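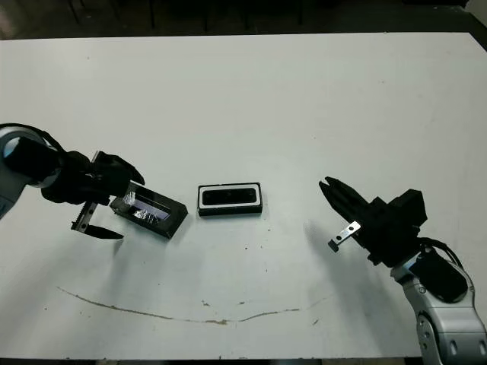
21 March 2019

I have the knee up on a cushion and the house is quiet, so I will write down the week before I forget the order of things.

The club announced the team for the spring tournament on the notice board and also by e-mail, and I read it on both, as if the two could be different. My name is there. I am number 14 on the list, between Samira Moussa and the new girl from the school side whose name I always write wrong. Aušra Lepik is captain again. I was glad for her and also a small part of me was not glad, and I put this here only because it is a diary.

We play touch rugby, and at my age I should maybe be happy that they let me on the field at all. When I first came to the club in January of last year I did not know that you must pass the ball backward. I ran forward very proud and threw it forward, and Cleiton blew the whistle for so long that the dogs behind the fence started to bark. Now I pass backward even in the kitchen, when somebody asks me for the bread.

Training was on the lower field because the upper one is closed for the new grass. The lower field has a slope toward the canal and everybody wants to attack down. Cleiton Cordeiro made us attack up for the whole first hour. He believes very much in the hill. We did the drill with three attackers against two defenders, then the same one with the wing coming late from behind, and this late run is my job. I must wait. Waiting is the hardest thing for me in this sport. I see the space and my legs go, and then I arrive before the ball and stand there like a person who came to the party on the wrong day.

He said to me, "Count the second pass, then go." So I counted in my own language, quietly, and it went better. Twice I took the ball at full speed and nobody touched me until the line. Samira shouted something that I did not understand but it sounded good.

After this I turned the knee a little. It was only a step to the side to get around Birutė, and she did not even touch me. Snežana Matić looked at it on the bench and pressed with her thumbs in several places and asked each time, "Here?" She thinks it is the same small thing as in autumn. No running for 5 days, ice in the evening, and the slow exercises with the rubber band that I hate. She gave me also a tube of Codinine, which smells like a church, and told me not to put it before going to bed with a clean sheet. I put it before going to bed with a clean sheet.

The money for the trip is almost together. We needed 2000 for the bus and the two nights, and after the cake sale we were still missing 600. Birutė Avotiņš went to the people at Zariņš, where she buys the paint for her shop, and they will pay it if we wear their name on the warm-up shirts. Some of the women don't like the color of the shirt (it is a kind of mustard). I said I would wear a curtain if somebody pays the bus. Aušra wrote this in the minutes, I think as a joke, but with Aušra I am not always sure.

We will sleep in Pritden, in a hostel beside the ground, four in a room. The first match is against Wilis. They beat us last year by five tries and they were very friendly about it, and this was worse. Their left wing is fast and she starts early, the same mistake as me, so I have been thinking about how I would stop myself. I believe I would stand a little wider and let me come. I must tell this to Cleiton, but in better words.

My mother called while I was icing. She asked again what kind of rugby is this where no one falls down. I explained the touches, six of them, and then the other team gets the ball. She listened to everything and then asked if I am eating enough — she has asked me this after every sport since I was nine.

Tomorrow: wash the boots, pay Birutė for my part of the food, look for the passport photo for the player card. Ask Samira if there is still a place in her car for the practice match, because I should not ride the bicycle. The ice is water now and my sock is wet.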